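Covering the work table, part two: cloth, backdrop and the blue gear problem

3 May 2022

The table has been covered since November and I now have enough notes to write the second part. The first part dealt with the table itself (legs, levelling, what to do about the wobble). Part two is only about what goes on top of it and what stands behind it.

The requirements were modest. Small parts should be easy to see. They should not roll far. Nothing on the surface should throw light back from the lamp. The bare table failed on all of these. A dropped washer would travel the full depth of it and then continue across the floor.

The cloth

I bought 300 cm of plain bright blue cloth from Ait Brahim, off the roll, one piece. I asked for the heavier of the two weights on the shelf. The lighter one was cheaper and felt much the same in the shop, but I had used it before on a shelf and it moved whenever anything was picked up off it.

It was washed once before cutting and then measured again flat on the floor: 287 cm. That is a loss of a little over four per cent along the length. I did not measure the width beforehand, so there is no figure for that. Anyone cutting to size should wash first. I cut to leave 20 cm hanging over the front edge and let the rest go over the back.

Fixing is by clips under the front edge only. I tried clips on all sides and the cloth came up in ridges running between them. With one side held and the others free it can be pulled straight by hand in a few seconds, and it stays where it is put unless something heavy is dragged across it. Tape was also tried. It left a residue on the underside of the table and did not survive the first warm week.

The backdrop

The backdrop is a smooth teal-green and goes up behind the table. I wanted something that differed from the cloth without being pale, as a pale one makes everything in front of it look darker than it is. Teal and blue sound too close when written down. Side by side they separate well enough, and the thin dark line where one stops and the other starts is useful for judging whether the cloth has been pulled straight. If the line is uneven, the cloth has crept.

Shadows do fall on it. Moving the lamp further forward softens them, and I stopped adjusting once they were soft enough not to be mistaken for a part.

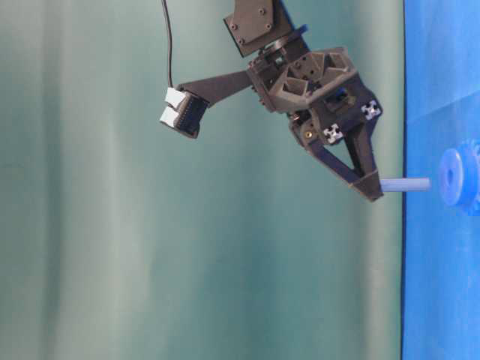

Creases

The cloth came folded, and the fold lines have never gone completely. What I have tried, in order:

Ironing on a medium setting, from the right side. Took out most of the small creases. Fold lines were reduced but could still be found by looking along the surface.

Ironing on a medium setting, from the wrong side, with a damp towel between. Better. This is what I do now.

Hanging it over a door for two nights. No difference that I could see.

Rolling it on a cardboard tube for storage. This does not remove anything but it stops new folds being added. The tube was free from Ait Brahim, who throw them out.

A perfectly flat surface was never needed. A faint crease is of some use, in that a small round part tends to stop at it. Deep creases are another matter. A thin washer can sit in one and disappear completely, and I have twice ordered a replacement for something that was on the table the whole time.

The tones also vary across the cloth. Towards the lower half it goes slightly darker. I had put this down to uneven dye until I turned the cloth end for end and the darker part stayed where it was. It is the light.

Blue on blue

The one real fault in the scheme is colour. The spur gears I use come from a Dikov set of 33 pieces, and the blue ones are very nearly the shade of the cloth. I chose the cloth without having the gears to hand. Against it, a blue gear shows up by its teeth and by the shading on its faces, and by little else. Raised off the surface it is reasonably clear. Laid flat it can be found only by its edge.

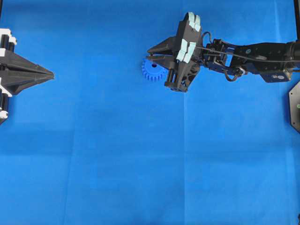
Pornitlow Workbench Group – Members' pages

There are three ways round this and I have used each of them for at least a week.

The first is a second cloth. I had an offcut of grey from Jestska and laid it over the middle of the blue. Gears were easy to find on it. The offcut slid on the cloth beneath and had to be put back several times an hour, and its cut edge shed threads that found their way between the teeth.

The second is to mark the gears. A dot of white paint near the centre hole is visible from anywhere in the room. Paint on the teeth is a mistake, as it changes the fit, and it took me most of an evening to clean one gear back to a usable state. A dot on one face also tells you which way up the gear was last time, and I had not expected to want that as often as I do.

The third is a tray. A shallow white tray at the side of the cloth takes all the blue pieces, and they go back to it when not in use. This depends on discipline and I would not recommend it to anyone who already has a drawer of unsorted screws.

At present I use the paint and the tray together. The grey offcut has gone back in the cupboard. Changing the blue cloth for another colour would be the tidy solution, but the rest of the set is not blue and stands out against it very well, so one colour would only be exchanged for another – the grey parts would be lost on grey, and so on.

Upkeep

A lint roller once a week, always in the same direction. A wash every couple of months. There has been no further shrinkage after the first wash, or none that my tape measure can show. Colour has held. The front edge, where forearms rest, has gone slightly fuzzy and will be the first part to wear through. When it does I will turn the cloth round and use the back edge.

Oil spots are dabbed with washing-up liquid and left for an hour before rinsing. One near the left side has been there since the winter and I have stopped treating it.

The lamp is the subject of part three. I have two mounting positions still to compare and will post the measurements once both have been tried with the same bulb.

Related posts
Covering the work table, part one: legs, levelling and the wobble
Cutting heavy cloth straight without a long rule
Sorting the Dikov set: trays against tins
What white paint does to a gear tooth
Notes on storing fabric on cardboard tubes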